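Folding a Cardboard Box With Two Arms: A Walkthrough for Club Members

Gumdale Robotics Club, Tutorials

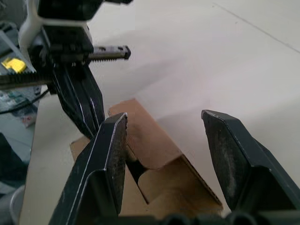 Box folding was the task everyone wanted to try this year, and I can see why. You start with something flat and floppy and you finish with something you could put your lunch in. It also teaches you more about using two arms together than anything else we've set up on the bench, so if you've already done the block-stacking tutorial and want something meatier, you're in the right place.

The notes come from our June sessions, tidied up so that new members can work through them without somebody standing at their shoulder. They assume you've been signed off on the emergency stop and that you know how to start the arms and send them to their rest position. If either of those sounds unfamiliar, go back to the starter page first and come back when you're done.

What you need

Both arms, powered up and homed. Plain cardboard boxes with four flaps on top, small enough that one gripper can pin a side down while the other reaches across. We buy ours flat from Prilon and they've been great, but any plain box will do. Avoid anything glossy for now, as the fingers skate on it. You'll also want a soft brush or a dry cloth, some masking tape, and the club notebook.

Before you start

Wipe the insides of the fingers. Cardboard sheds a surprising amount of fine dust, and a dusty finger slips just when you need it to hold. Scuffs are fine. If a tip is chipped or has worked loose, stop and tell whoever is running the session.

Mark where the box goes with two little corners of masking tape. Please do this even if you think you'll remember! Half the fun of this task is doing the same fold again and again and seeing it get smoother, and you can't compare one go with the next if the box has wandered.

Pre-crease every flap by hand, once in each direction. A brand new flap is really stiff and will spring straight back up at you. We lost most of an afternoon to this before we worked out what was going on.

Step 1. Bring the arms in

Move the right arm first and stop it when the fingers are open and just above the box. Then bring the left arm in from its own side, nice and slowly. Keep the elbows wide. The bodies of the arms are much bulkier than the fingers, and when they bump it's nearly always the housings that meet, up where you weren't looking.

Say out loud which arm you're about to move. It feels daft for the first ten minutes and then you'll find the whole team doing it.

Step 2. Pin a side

Pick one arm to be the holder. Lower its fingers so one is inside the box and one is outside, with the side panel between them, and close until the panel stops wobbling. Then stop closing! Cardboard crushes very easily, and a crushed edge won't fold straight afterwards.

On our arms the grip setting runs from 0 to 2,000. Start at 900 and go up only if the box slides. I've never needed more than 1,000 for this, even with the thicker boxes.

Step 3. Push the first short flap

Use the other arm with its fingers closed, so they act like one blunt fingertip. Touch the outside of the flap near its top edge, where you get the most leverage, and push inwards and down in a curve. Think about how your own hand does it. You don't shove a flap straight down, you follow it round, and the arm has to follow it round as well.

If the flap buckles in the middle you're pushing too low. Back off, let it stand up again and start higher.

Step 4. Swap over

This is the hard bit, and my favourite. The first flap wants to pop back up as soon as you leave it, so one arm has to stay resting on it while the other goes round to the opposite side. Your pushing arm becomes your holding arm. Press lightly on the folded flap, let go with the old holder, lift it well clear of the box before you move it sideways, then bring it down on the far flap.

Most crashes happen during that sideways move. Lift higher than you think you need to.

Step 5. Close the long flaps

With both short flaps down, fold one long flap over the top of them and hold it there, then bring the last one across to meet it. The two arms will be very close together at this point. Whoever is driving the second arm should come in low from the outside and keep the fingers closed.

We don't tape the box with the robot. Teams have asked, and yes, it would be brilliant, but get the fold reliable first.

Step 6. Write it down

Put one line in the notebook for each attempt: which arm held, the grip setting, and where it went wrong if it did. "Flap 2 sprang back" is plenty. These notes are gold when you come to write the sequence as code, and you'll spot patterns you would never have noticed while driving.

Turning it into a program

Once your team can fold a box by hand control twice in a row, save the positions and play them back. Run at the slowest speed with a finger over the stop button. The first playback usually misses the flap by a whisker, which is normal and nearly always means the box isn't quite on its tape marks. Fix the box before you start fiddling with the saved positions.

After that you can try adding waits between moves, or have the arm check how far its fingers closed before it carries on. The team entering the Kotian Challenge at Plernville used that check to tell whether they really had hold of the panel, and it made their routine far steadier.

Flatten used boxes and put them back on the pile. They fold much more easily the second time, so they're perfect for beginners.

Gumdale Robotics Club | Page updated August 30, 2018 | Contact the club | Back to top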